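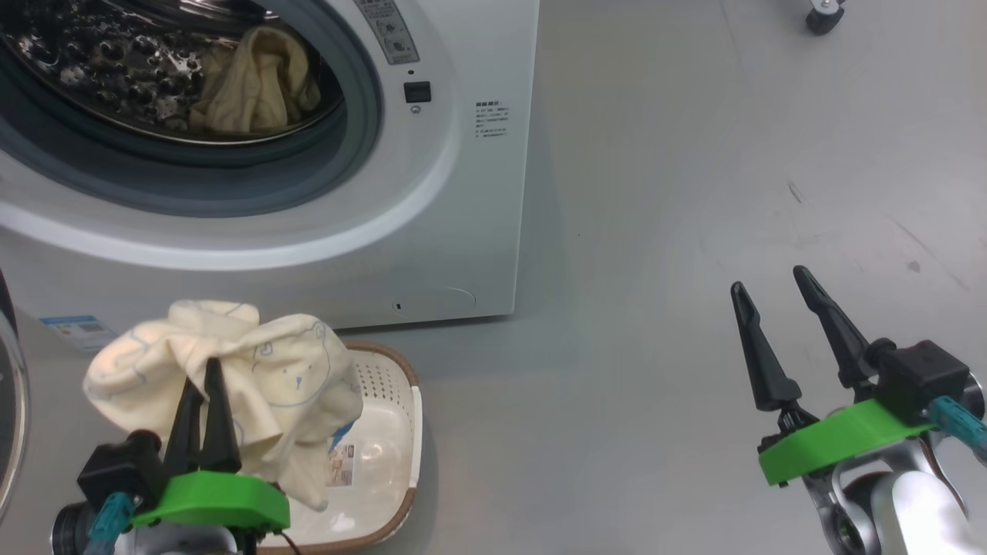 Laundry Room, Ground Floor: Gallery

Neren House
Page updated 18/06/2020

The ground-floor laundry room at Neren House is open to all residents and to staff of the Chu Wing. This gallery presents the machine, the linens and the working arrangements of the room, and is intended for new residents and for visitors who have asked how household washing is handled. It should be read together with the Laundry Guide, a printed copy of which is kept at the reception desk.

The room came back into use in April after the floor and the supply lines were renewed. The work was carried out by Prudeo under the supervision of Nghĩa Doãn, Manager of Residential Services. Further pictures will be added to this page when the drying room is finished.

The front-loading washer
The machine is white, with a broad ring around the loading opening and a blue-gray rubber gasket inside it. Residents are asked to run a finger along the fold of the gasket after each load and to remove any buttons, coins or hair pins found there. Small items of this kind are handed in at reception and held for 4 weeks.

The drum
The drum is stainless steel, perforated over its wall. Turn it once by hand before closing the door. Light-colored pieces such as the cloth lying at the right side of the drum are easily left behind when a load is taken out, and the next user's wash may suffer for it.

The label beside the opening
A gray instruction label with small drawings is fixed to the front panel, next to the opening. Residents who find the print too small may ask for the enlarged version in the Laundry Guide, page 4. Please do not attach notes or tape to the front of the machine.

The door latch
The latch slot is the black opening on the front panel, to the right of the drum. The door should be closed with a firm push at the edge. If it does not catch, check for cloth along the gasket and try again. Faults are to be written in the log and reported to Residential Services. Residents should not loosen any screws on the panel.

The access cover
Low on the front, near the bottom right corner, is a flush white cover. It is opened by staff only. Cleaning behind it is scheduled once a month and the machine is out of service for that morning; a notice is posted on the door the evening before.

The laundry basket
White baskets are provided for carrying linens between the washer and the folding table. They belong to the room and should be returned to it the same day. Baskets are not to be placed on top of the machine or left in the corridor.

Cream and natural linens
The Chu Wing uses cream-colored cloths at table and for light household work. They are washed apart from colored items, on the warm setting, and shaken out before drying so that the creases do not set. The house holds 147 of them. Cloths that have yellowed are set aside for cleaning use and are marked at the hem.

The floor
The new floor is smooth and gray. It is mopped each evening with Mulard floor soap, diluted according to the chart in the supply closet. Water on the floor should be wiped up at once and the mop returned to its hook. Shoes with cleats are not permitted in the room.

Use of the room
The laundry room is open from early morning until 9 in the evening. Loads are booked on the sheet outside the door, one line per load. Between roughly 200 and 300 loads are washed in a typical month, and residents are asked to collect their items promptly when a cycle ends. Uncollected laundry is placed in a basket on the folding table with the room number attached.

Pictures on this page may be used in house notices with the permission of Residential Services. Requests and corrections may be addressed to Nghĩa Doãn at the ground-floor office.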